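Jennylyn Dizon
03/10/2026

1/ Finally sitting down to write up what changed in Gukeo, our little alignment tool for gripper recordings. Grab a drink, I do go on a bit.

2/ The old version matched video to jaw width by timestamp and trusted both clocks. Lovely idea! Over a long session they drifted by 3 or 4 images, and the policy learned to close early on cloth.

3/ So now we look at the jaws themselves. Gukeo finds the fingertips, estimates the opening from pixels, and slides that curve along the encoder log until the two agree — Burkov suggested this back in November and I should have listened sooner.

4/ Cloth was the hard part for the detector. A sleeve bunches up behind the linkage bars, shows through the gaps, and the old mask happily called it finger. Bright blue pads on dark gray jaws help a lot, even with red fabric right behind them. 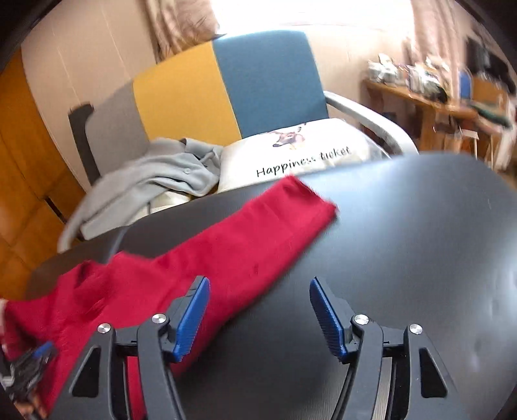 5/ Second grippers. With two in view, the tracker used to hop to whichever blue pad was nearer the bottom corner. It now carries a left/right prior from the wide-open pose and keeps it for 10 images after losing a pad.

6/ Still open: motion blur. I have 13 clips where the fit is plain wrong, and I'd love more eyes on them. Replies are open, and thank you all for being so patient with me.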